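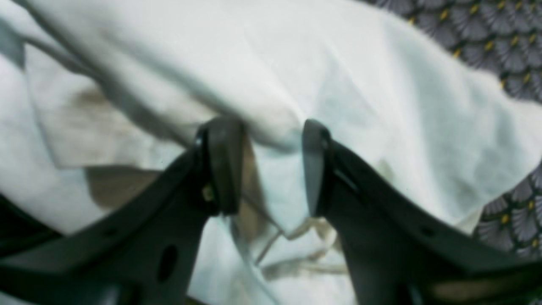
Duvus im Test: die beiden Finger eines Greifers über einem weißen Tuch mit Flecken und losen Fäden.

Jemura Duvus: zweiarmiger Bausatz für Textilien im Test
Text: Gareth Heywood, Mitarbeit: Mahnaz Daneshvar

Jemura verkauft den Duvus seit September als Bausatz für Labore, Hochschulen und kleine Betriebe, die mit weichen Materialien arbeiten. Geliefert werden zwei Arme mit Greifern, Kameras für die Handgelenke, ein Netzteil und die Steuersoftware Cisneros. Einen Tisch muss man selbst stellen, einen Rechner auch. Wir haben den Bausatz sechs Wochen lang benutzt, fast nur mit Stoff: T-Shirts, Putztücher, Kissenbezüge, Tischdecken.

Aufbau

Die Arme kommen vormontiert in zwei Kartons. Anschrauben, verkabeln und kalibrieren hat bei uns einen Nachmittag gedauert. Die gedruckte Anleitung ist knapp und an zwei Stellen falsch: Die Stecker für Schulter und Ellenbogen sind vertauscht eingezeichnet, und das Drehmoment für die Tischklemmen fehlt ganz. Auf der Supportseite liegt eine korrigierte Fassung. Man sollte sie vor dem Auspacken herunterladen.

Die Kabel sind lang genug, aber es sind viele. Kabelbinder oder Führungen liegen nicht bei. Wir haben die Leitungen nach hinten gelegt und den Arbeitsbereich vorn frei gehalten, anders geht es kaum. Die Kalibrierung führt Schritt für Schritt durch die Gelenke und meldet verständlich, wenn ein Wert nicht stimmt. Nach jedem Umsetzen der Arme muss sie wiederholt werden.

Greifer und Finger

Die Finger sind mit gummiartigen Kuppen versehen und lassen sich einzeln tauschen. Auf Baumwolle ist der Halt gut. Eine einzelne Stofflage von einer glatten Unterlage aufzunehmen gelingt meistens, wenn irgendwo eine kleine Falte steht. Liegt der Stoff ganz flach, schieben die Finger ihn oft nur vor sich her. Dann hilft es, mit dem zweiten Arm gegenzuhalten und die Falte zu erzeugen.

Bei fransigen Tüchern gibt es ein anderes Problem. Lose Fäden geraten zwischen die Kuppen und bleiben dort hängen, auch wenn der Greifer schon offen ist. Wir mussten mehrmals von Hand eingreifen. Wer alte Lappen sortieren will, sollte das einplanen. Flecken stören die mechanische Seite nicht, wohl aber die Kantenerkennung der Software: Dunkle Stellen im hellen Stoff wurden in der Standardeinstellung als Rand gelesen. Mit höherem Schwellwert wurde das besser, dafür übersah das Programm einige echte Kanten.

Falten mit zwei Armen

Der eigentliche Zweck des Bausatzes ist das gemeinsame Arbeiten beider Arme. Cisneros bietet dafür einen Modus, in dem die Greifer einen festen Abstand halten und den Stoff dazwischen auf Zug bringen. Den Zug stellt man in Stufen von 1 bis 5 ein. Für T-Shirts haben wir Stufe 2 verwendet. Darüber rutscht der Saum aus den Fingern, darunter hängt die Mitte durch und legt sich schief ab.

Rechteckige Teile sind einfach. Bei T-Shirts kommt es auf die Ärmel an. Der Rumpf lässt sich ordentlich zu einer geraden Bahn legen, während auf der anderen Seite ein Stück Stoff ungeordnet liegen bleiben kann.
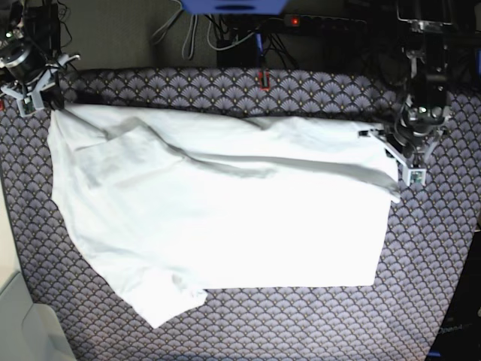 In solchen Fällen muss man einen weiteren Griff anhängen, und genau dafür ist die mitgelieferte Faltsequenz nicht vorbereitet. Sie kennt nur drei feste Abläufe. Eigene Sequenzen kann man anlegen, indem man die Arme von Hand führt und die Punkte speichert. Das funktioniert zuverlässig, ist aber mühsam, da sich einzelne Punkte später nicht verschieben lassen. Man löscht bis zur fehlerhaften Stelle zurück und fängt dort neu an. Mahnaz Daneshvar hat für ihre Ärmelsequenz 15 Punkte gebraucht und sie dreimal neu aufgenommen.

Die Fernsteuerung über die separat erhältlichen Führungsarme ist deutlich angenehmer. Die Verzögerung ist gering, und man hat nach einer halben Stunde ein Gefühl dafür, wie weit die Finger noch von der Tischplatte entfernt sind. Eine Kraftrückmeldung gibt es nicht. Dass man zu fest aufsetzt, merkt man erst am Motorgeräusch oder an der Stromanzeige im Programm. Für Leute, die Vorführungen aufzeichnen wollen, sind die Führungsarme trotzdem der bessere Weg, und sie sollten im Grundpaket enthalten sein.

Kameras

Die Handgelenkkameras zeigen beide Finger und den Bereich dazwischen. Das reicht, um zu beurteilen, ob Stoff zwischen den Kuppen liegt. Wie viele Lagen es sind, erkennt man bei einfarbig weißer Ware schlecht. Auf gemustertem Stoff geht es leichter, dort sieht man am Versatz des Musters, wo eine Falte verläuft. Als Unterlage hat sich bei uns deshalb ein gemusterter Stoff bewährt: Weiße Wäsche hebt sich gut davon ab, und Verschiebungen fallen sofort auf.

Schwierig sind helle Fenster und glänzende Materialien. Die automatische Belichtung reagiert langsam, und wenn der Arm sich vom Tisch ins Helle dreht, ist ein Teil des Bildes weiß. Manuell lässt sich die Belichtung nur für beide Kameras zugleich einstellen. Auch die Schärfe ist ein Kompromiss. Der Fokus ist fest, sehr nahe Teile werden weich abgebildet. Auf Nachfrage teilte uns Natalie Bunting vom Jemura-Support mit, getrennte Belichtungswerte seien für die nächste Version von Cisneros vorgesehen. Einen Termin nannte sie nicht.

Schwere und doppellagige Stoffe

Zum Schluss haben wir Stoffe mit glänzend weißer Rückseite ausprobiert. Sie sind steifer als ein T-Shirt und bilden breite Falten, die sich über die Finger legen können. Der Halt ist gut, solange beide Kuppen auf der gemusterten Seite anliegen. Trifft eine davon die glatte Rückseite, rutscht der Stoff bei schnellen Bewegungen langsam heraus. Mit halber Geschwindigkeit ist das selten passiert.

Die Arme heben laut Datenblatt mehr, als wir ihnen zugemutet haben. Eine nasse Tischdecke ging gerade noch, allerdings schaltete der rechte Ellenbogen danach wegen Überhitzung ab und brauchte bis zu 15 Minuten, bevor er sich wieder freigeben ließ. Im trockenen Betrieb trat der Fehler kein einziges Mal auf.

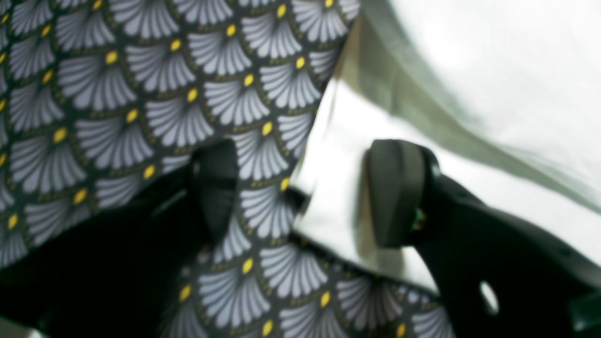 Verschleiß und Ersatzteile

Nach sechs Wochen sind die Kuppen an den Kanten leicht abgenutzt, mehr nicht. Ein Satz Ersatzkuppen liegt bei. Der Wechsel ist mit einem kleinen Inbusschlüssel in wenigen Minuten erledigt, danach sollte man den Nullpunkt des Greifers neu setzen. Eine Schraube am linken Arm hatte sich gelockert und war schnell nachgezogen. Motoren gibt es einzeln zu kaufen, Kabelsätze nur komplett.

Bewertung

Mechanik: 5 von 6 Punkten
Software: 3 von 6 Punkten
Kameras: 4 von 6 Punkten
Dokumentation: 2 von 6 Punkten

Für Gruppen, die Greifversuche mit Textilien machen und selbst programmieren können, ist der Duvus eine brauchbare Grundlage. Als fertige Faltmaschine taugt er nicht, dafür sind die vorbereiteten Abläufe zu starr. Wer mit der Anschaffung noch warten kann, sollte das nächste Update von Cisneros abwarten. Der Bausatz ist direkt bei Jemura erhältlich, den Preis nennt der Hersteller auf Anfrage.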